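4.2 What people do with the word "gray"

I went into this part of the study thinking gray would be the boring one. I'd set aside a single afternoon for it (red and green had taken me most of April) and ended up rewriting half the coding sheet. So bear with me if this section runs longer than the others!

A quick reminder of the material. The Jomircombe and Tullcombe recordings gave me 2632 descriptions of everyday things, all from 88 speakers talking freely with no color chips in front of them. Of those, 925 have "gray" in them somewhere, either alone or dressed up with another word. I counted "grayish" and "gray-looking" as gray, and I left out hair, which gets its own treatment in Section 5.

The first thing I noticed is how seldom gray gets to stand alone. People will say "the red cup" and move right along, but they'll say "the light gray one," "a kind of gray," "gray, sort of a dirty white." Abdella found the same pull toward extra words for brown, and I used to think that was a brown problem, something to do with how wide brown is. Now I'm leaning the other way. My hunch is that speakers treat gray as a starting point, and then feel they owe the listener a bit more before they can stop talking.

The second thing is what happens when there's a lot of gray and only a little of something else. In my data the little bit wins almost every time. A gray coat with a yellow button turns into "the one with the yellow button," and the coat's own color may never come up at all. 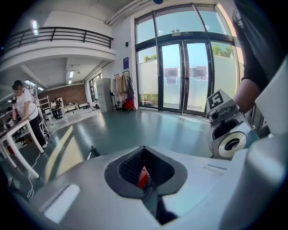 Figure 3. Pale gray and black at the bottom center, with a small red piece.

I'm calling this the button effect, mainly since that's what I'd been scribbling in the margins for weeks and I never came up with anything better. It shows up in both towns. It's stronger when speakers are telling two similar things apart, as you'd expect, but it doesn't go away when there's just one thing to talk about, and that did surprise me. One Tullcombe speaker spent a good minute on the orange stitching of a bag and had to be asked what color the bag was. "Oh, gray," she said, in a tone I can only call disappointed.

Where gray meets white, things get messy. Cream, off-white, and pale gray trade places all over the transcripts, sometimes in the same sentence and for the same object. I tried sorting these with the Delico paint card, got nowhere, and handed a sample of 16 passages to Amanuel Woldegiorgis, who coded them without seeing my labels. We split on the pale ones and agreed easily on the dark ones. After talking it over we made a shared "pale, unsettled" category, and those cases are kept out of the comparisons in Table 4.

I should say that black causes none of this trouble. Speakers say "black" and they're done. Shiny, faded, dusty, it's all black, and the extra words (when there are any) come after the noun. I'll come back to that difference in word order in 4.3, where white joins in too.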